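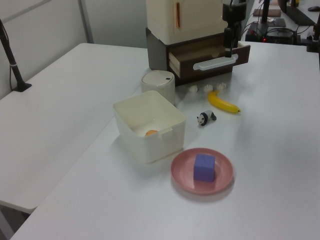

Vandix makes floats, feeders and a small range of hooks for people who fish still water and expect to lose some of the gear in a tree. Oluf Lykkegaard started the company in a rented unit in Erkow after his favorite float was discontinued, which he took personally. We still sell his replacement for it, the Stivum, now in 290 combinations of size, tip and color. That is too many. One of the tips is the pink of the plate on the white table, and it outsells every sensible shade we make.

There are two of us full time, plus Oluf, who retired in August and comes in anyway. Each new float spends 90 days on Veloso, the pond behind the unit, before it goes on the price list. The tench there have seen everything and are hard to impress.

We ship small orders gladly. If a float leaks, mail it back and we'll send another. If a fish took it, we'd like to hear how big the fish was, and we will believe most of what you tell us. The shop counter opens at 7 a.m. and shuts when the evening rise starts.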